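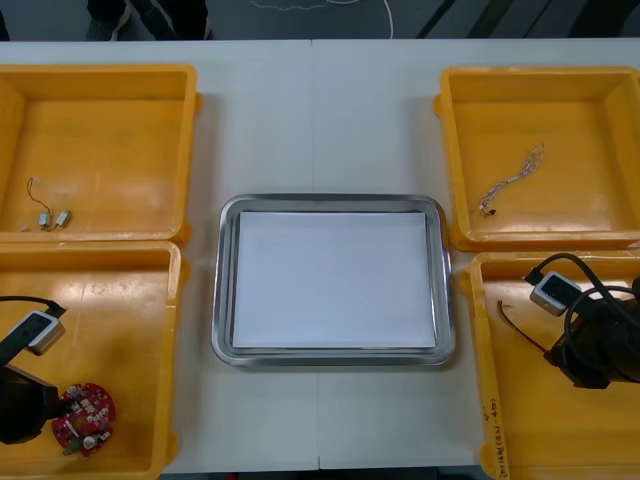 Ticket: Sorting bench, left arm keeps pausing
Opened by: Elba Urrutia, Hiltau small parts
Assigned to: Facundo Farías
Status: open, waiting on parts

Fri 30 October, morning
Hi Facundo, me again, sorry! The left arm has started stopping over the bottom yellow bin, the one with the round red board in it. It goes down, sits there for a bit, then the screen asks me to confirm. I press yes and it carries on like nothing happened. The right arm is fine with the wires, even the thin brown one, and I thought that'd be the fussy one.

Before lunch
Tried your list. Restarted the left side, wiped the camera, nudged the bin back to its marks. Got eight pauses after that, so no better. Agata reckons it's the overhead lights bouncing off the metal tray in the middle (the one with the white paper in it), so we switched off the row nearest us. Maybe a bit better? Hard to say.

After lunch
Facundo here. Logs say low confidence on the board, nothing mechanical. Please leave the lights as they were so I can compare. I've ordered a new camera cable from Puvwood, should be here early November.

End of shift
Lights are back on. One more thing while you're in there: we used to do roughly 300 pieces each by hand and chat the whole time. Now I'm tied to the confirm button and can't help Araceli with packing, and that was the bit of the new job I'd been looking forward to. Could the prompt go to the handheld instead?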